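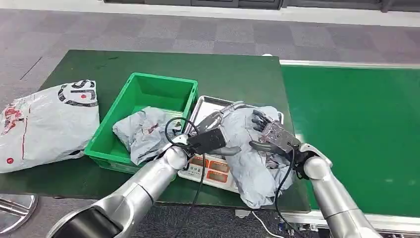 Figure 7.1 Parcel cell with crate, scale and conveyor. Photo: Margaux Marty, courtesy of Kettunen.

Chapter 7
Looking After a Two-Armed Parcel Cell

If you have come straight from Chapter 6, you will be used to machines that stay inside a fence and do one thing all day, and I'm afraid you will have to put some of that comfort aside (only some of it!). A parcel cell is a more sociable kind of machine. It shares its table with crates and bags and cables, and most of the trouble you will ever have with it starts with one of those and has very little to do with the arms.

I learned this from Veikko Huttunen, who kept the cells running at Flestton for many years and who could walk up to a stopped one, coffee in hand, and go straight to the cable. He always looked at cables first. A handheld scanner on a coiled cord is a fine thing until the cord gets caught over the rim of a crate, and then the hand is pulling against the crate as well as doing its job, and your readings start to wander in a way that looks for all the world like a worn wrist.

So we begin every visit the same way, with the arms parked and the power locked out, and we look. Follow each cable along its whole length with your eyes, then with your fingers. Next come the hands. At Flestton the schedule allows up to 1000 working hours between full hand inspections, but a quick look belongs in every visit, and you will come to enjoy it, I think, once you know what a healthy hand looks like.

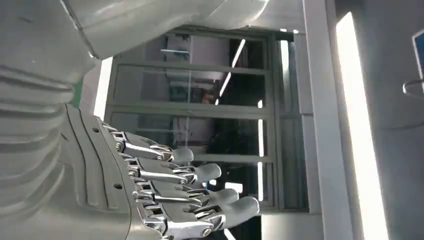

Start at the fingertips and work back toward the wrist. Pads should be smooth and firmly seated, with no torn edge that could snag a plastic mailer. Wipe each joint with a dry cloth before you judge it, as packing dust collects in the hinges and makes a perfectly good finger feel stiff. Then bend each finger gently by hand, if your manual permits it, and compare it with its neighbors. You are feeling for the odd one out. Write down what you find even when it seems too small to bother with; the notes from July may be just what somebody wants in the winter.

Leave the wrist sleeve for last. Ease the folds apart, look down into them for grit or small cracks, and let them close again on their own.

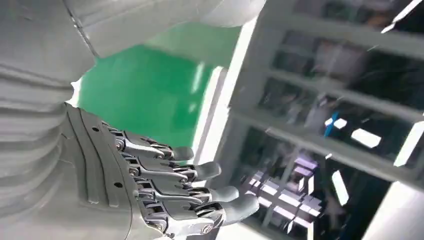 7.1 Checking the Scale

Before the cell goes back to work, the scale needs its turn. Clear the tray completely, let the reading settle, and set it to zero. Place the 550 g test weight in the middle, then near each corner, and record every reading in the log. A difference of more than 2 g between positions means the scale should be leveled and the test repeated.

Share this chapter (14) | Comments (3)
Medance Open Textbooks | Contact | Back to top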